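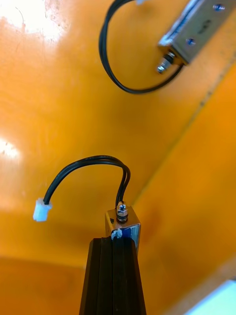 Two solenoids against glossy orange

Leonora Buenaventura had inherited the shop in Galang, the debts of the shop in Galang, and a bin of solenoids.

"What do they do?" asked Lovely Dizon, who had come about the Saturday job and stayed for the biscuits.

"They go clunk," said Leonora. "You give them electricity and they go clunk. My uncle paid 485 for the lot."

"And what do people want clunked?"

Leonora looked it up in his ledger. Locks, mostly. A vending machine in Urkberg. Somebody in Leren had wanted a cuckoo to come out of a clock more forcefully, and had later written to say it was now too forceful.

Lovely picked out the shiny one and looked at her own nose in it. "I'd give you 80 for this."

"It isn't worth 80."

"I know. I'm trying to get the job."

Leonora considered the offer — it was the best the shop had had since October — and put the kettle on. By four they had sorted the big from the small, lost a nut under the counter and sold nothing at all.

"Same time tomorrow?" said Lovely.

"Bring biscuits," said Leonora.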